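# The slow return of the repair shop

Brimside lost its last repair shop in the same year it lost its second bank. For a long time afterwards, anyone with a stopped clock or a sewing machine that skipped stitches had to drive to Fletside, or put the thing in the loft and buy another. Most people chose the loft.

Juhász opened on the corner of Mill Street last October, in what used to be a shoe shop. The sign says "Clocks, Machines, Small Motors". The shop takes in whatever fits through the door and can be lifted by two people. Prices are written on a card in the window, and an estimate is free if you leave the item overnight.

Trade was thin until Christmas. Then the mantel clocks began to arrive, along with food mixers, a barograph and a great many sewing machines. By the end of March the shop had booked in 492 jobs. Of those, 86 were sent home unrepaired, usually where a part had been moulded in plastic and was no longer made.

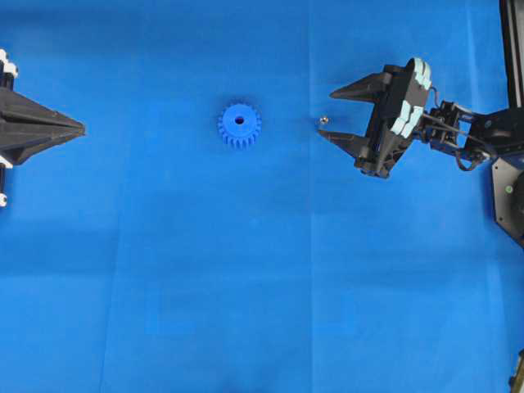
Parts are the main difficulty in this trade. A clock from the 1890s is often easier to put right than a radio alarm from the 1990s, as a wheel can be cut from brass by anyone with the right lathe. A snapped plastic clip has to be found, copied or done without. Old stock does turn up. When Litis, the hardware wholesaler in Fletside, closed its upper floor, Juhász bought the contents of the drawers there by weight, and sorting them took most of the winter.

Waiting times are now around 2 months for clocks and less for anything electrical. Customers grumble, but they tend to leave the item anyway. Some of the work makes little sense on paper. A kettle costing less than a round of drinks may need an hour at the bench, and the shop will tell you so before it starts. People still say yes, particularly to things that came from a parent's kitchen.

Fletside has noticed. A unit behind the station there has been let to a shoe and bag mender, the town's first in years, and there is talk of an upholsterer taking the one beside it. Rents behind the station are low, and the bus from Brimside stops outside.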